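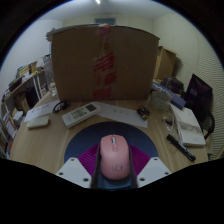 A pink computer mouse with a scroll wheel.

Grakevbridge to hold second electronics drop-off in April

Residents of Grakevbridge will be able to hand in old computer equipment free of charge when the town's electronics drop-off returns in April.

The collection will be held in the parking lot behind the Standis building on Nimura Street, opening at 9 a.m. and closing at 2 p.m. Keyboards, mice, cables, printers, laptops and desktop computers will be accepted. Televisions and microwaves will not, and should go to the county transfer station as before.

Last fall's event drew 279 cars and took in over 1000 items, according to the town's public works office. Most were small accessories and chargers. Traffic backed up onto Mac Suibhne Avenue for part of the morning, and this time drivers will enter from the north side only.

"A lot of people have a drawer full of this stuff and no idea where it goes," said Senthil Annamalai, who runs the recycling program. "They can bring the whole drawer."

There is a limit of 5 large items per household. Small accessories do not count toward the limit. Batteries should be taken out of wireless devices and brought in a separate bag. Residents should erase personal files from computers before the event, as town staff will not do this on site.

Proof of address is required. Businesses need to register with public works in advance.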